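Sidbridge Shared Workshop
Drovari Small Projects Fund - Interim Progress Report
Project title: Bench-mounted arm for repeat board handling ("Bravo")
Prepared by: Sebastián Ocampo, project lead
Reporting period: April to July

1. Purpose of this report

This report sets out the progress made on the Bravo build during the second period of the grant, the money spent to date, and the work planned before the final report. It follows the headings requested by the Fund in its award letter. The first interim report covered the purchase of parts and the preparation of the bench, and those matters are repeated only where something has changed.

2. Background

The project was awarded $2000 to build and program a robot arm that members of the Sidbridge workshop can use for repetitive handling of small circuit boards. Members who make boards in short runs currently pick up, turn and set down each one by hand during inspection. The arm is intended to take over that part of the job. It is to remain in the workshop after the grant ends, under the same booking rules as the drill press and the lathe.

3. Work completed in this period

Mechanical assembly. The arm is fully assembled on its base. The elbow joint was taken apart twice after the first assembly. The original bearing seat had been printed slightly undersize, and the joint bound when the arm was extended. The part was reprinted in a stiffer material and the joint now moves freely through its full range.

Wiring. All motor and sensor cables have been run and labeled. The power supply was moved from underneath the bench to a ventilated box on the wall, following advice from the workshop's electrical inspector. An emergency stop has been fitted within reach of the operator's chair. A second stop, requested by the Fund at the last review, is on order from Losbridge.

Control software. The arm can be moved by hand controller and can also run a stored sequence of positions. Stored sequences are kept as plain text files so that a member with no programming background can open one, change a value and save it again. A short written guide has been drafted and is being tested on members who have had no part in the build.

4. Simulation work

The original plan called for all motion testing to be carried out on the physical arm. This was changed in May, after the gripper struck the bench during a trial and bent one of its fingers. Since then every new sequence has been run in simulation before it is loaded onto the hardware.

The simulation uses a model of the arm, a table and a tilted board on a small support. The tilted position was chosen deliberately - boards lying flat gave few problems, whereas a board with one end raised requires the wrist to be lined up much more carefully before the gripper closes. The surroundings come from a ready-made background of an old industrial hall and have no bearing on the motion itself, although the uneven daylight has been of use in checking the vision software.
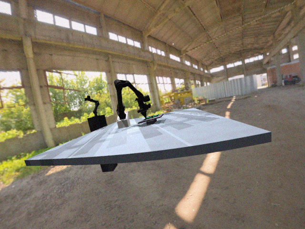 The approach has added time to the schedule, but it has reduced the risk of further damage to the hardware. A total of 200 simulated approaches were completed in this period. The results were used to set a lower speed limit for the final part of each descent and to correct an error in the recorded length of the gripper. Following these changes, 12 sequences were approved for transfer to the physical arm. Testing of those sequences has begun and will be covered in full in the next report.

5. Difficulties and changes to plan

The replacement gripper finger took longer to arrive than the supplier had stated, and physical testing stopped while the project waited for it. Access to the bench was also limited during June, when the workshop floor was resealed. Simulation work continued on a member's own computer throughout, at no cost to the grant.

One change requires the Fund's approval. The budget includes a line for a second camera, which the simulation work suggests is not needed. The project asks permission to move that amount to spare gripper parts.

6. Spending

Spending remains within the award. Receipts for all purchases are attached separately. The only item above its original estimate is the wall box for the power supply, and the difference was met from workshop funds.

7. Work planned for the next period

- Complete physical testing of the approved sequences.
- Fit and test the second emergency stop.
- Finish the member guide and place a printed copy at the bench.
- Hold 2 introductory sessions for members who wish to book the arm.

A representative of the Fund is welcome to attend either session. Proposed times will be sent once the second stop has been fitted and signed off.

Sebastián Ocampo
Project lead, Sidbridge Shared Workshop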